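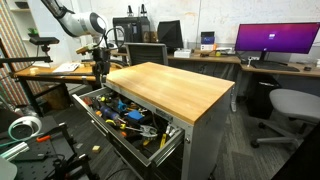

Last modified: Sunday, December 22, 2019

I have now spent enough afternoons steering a robot arm by remote control to have an opinion about it, and the opinion is that I could have tidied a lot of drawers in the time.

The sales line from Wolten, whose software we use at Durnell, is that anybody can teach a robot. You take the controls, you do the job a few times, the arm learns from what you did. I have no quarrel with the first two parts. My mother could do the first two parts. It's "a few times" that I'd like somebody to put in writing.

Our job is the tool drawer. Reach in, take hold of a screwdriver, lift it out, set it on the bench top. A child of three would manage it, and would probably be told off for it. We have recorded 700 goes at this so far. The project plan (which goes by the name of Hinder, and yes, I have made the joke already) had us finished at 40.

Part of the trouble is that a drawer full of tools is a horrible thing to hand to a machine. Screwdrivers lie across scissors, handles sit on top of other handles, and whatever you pull on brings its neighbour along. With my own fingers I'd give the lot a nudge and pick out what I wanted without looking. Through the controls I can't feel a thing, so I go by eye, slowly, and the recording is of a person being slow and nervous.

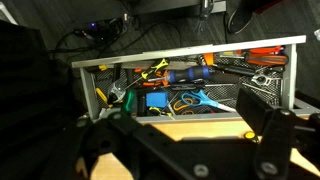 And that is what the arm picks up. When it runs on its own it hangs about over the drawer the way I do. It goes down, stops, shifts a bit to the left, stops again. One colleague calls this careful. I'd call it my bad habits played back to me.

In the last full test it got 21 out of 53. The people at Onishi, who are paying for half of this, were very pleased and asked for the clip. I noticed the clip they were sent was one of the 21.

I don't think the idea is daft. Showing beats typing in positions by hand, I did that for years and wouldn't go back. But I'd like to see the same test done with the tools muddled up afresh by somebody who wasn't in the room for the teaching – and with the drawer open a bit less than usual, as drawers are.

We start again in January. I've asked for better grips on the hand controls and been told it's being looked at.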